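Companion Cats for Older Residents
Progress report to the Trusia Fund
Submitted by Zomdale Animal Welfare Society
12 Oct 2022

Purpose of this report

This report covers the second funding period of the companion cat placement program. It sets out placements made, veterinary spending, follow-up results and changes to the work plan. The first report covered set-up and recruitment and is not repeated except where a figure has been corrected.

Placements

The program places adult cats with people over 70 who live alone or with one other person. Cats are drawn from the Zomdale shelter and from the foster network at Olteanu. Kittens are excluded, as are cats with a bite history.

During the period 40 cats were placed. All were desexed, vaccinated and microchipped before leaving care. Eight placements ended early. In five of these the resident moved into a care facility that does not accept animals, and in three the cat was returned at the resident's request. All eight cats came back to us under the return clause in the placement agreement and have been reassessed. Six have been placed again and are included once only in the total. The other two remain in foster care.

The median age of placed cats rose from four years in the first period to seven in this one. Older cats tended to be quieter on assessment and were matched sooner. They also cost more to prepare, mainly in dental work.

Matching procedure

The original procedure used a phone interview followed by one home visit. It has been changed in two ways.

The home visit now takes place before a cat is proposed. Under the old order, residents had often settled on a particular animal before the visit, and a change of cat at that stage was poorly received.

A trial stay of 14 days has been added. The society keeps legal ownership during the trial and pays for all food and litter. Transfer forms are signed at the end of the stay. No extra funding was requested for this step, and the cost has been met from the supplies line.

Follow-up

Each household receives a phone call 72 hours after the cat arrives, and a visit at six weeks. All of the 72-hour calls were completed. Two six-week visits were missed when the residents were in hospital and will be made up in the next period.

The problems most often raised in the calls were, in order:

- cat hiding and not eating on the first night
- difficulty lifting litter bags
- uncertainty about feeding amounts
- cat waking the resident early

Litter is now supplied in smaller bags. A one-page feeding guide in large print goes out with each cat. Hiding in the first few days is treated as normal, and the caller checks only that food is being taken by the third day.

Residents complete a short wellbeing questionnaire at intake and at six weeks. The sample is too small to support a claim about health outcomes and none is made here. Scores on the question about daily routine went up in most households. Scores on sleep did not change.

Veterinary costs

The grant allows up to $500 per cat for treatment in the first year. Most cats have stayed well below this limit. Three reached it, two through dental extractions and one through treatment for an overactive thyroid. The thyroid case will need medication for life. The society has agreed to carry that cost from general funds, and we ask the Fund to consider whether chronic conditions should be covered in any renewal.

Records and office

Placement records were moved from paper files to a shared database. The colour coding used on the old folders has been kept as a status field so that earlier entries can be compared. Program staff now work from the shared office in Zomdale, and calls are made from there on weekday mornings.

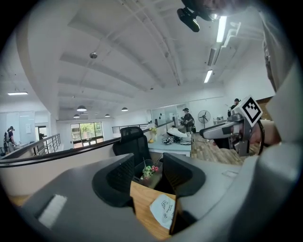 Variations to the work plan

1. The planned foster intake at Olteanu was delayed by a ringworm outbreak. Intake stopped until all cats in the affected homes had tested clear, and has since resumed.

2. The information session for care facility managers has been moved to December. It will deal with the conditions under which a resident may bring a cat on admission.

3. The transport line is overspent. Home visits before matching have added driving, and fuel has cost more than budgeted. We request approval to cover the difference from the unspent printing line.

Next period

Work will continue on the current model. Priority will go to the two outstanding visits, the two cats still in foster care and the waiting list at Olteanu. A full statement of income and spending is attached as Schedule A, and the revised placement agreement as Schedule B.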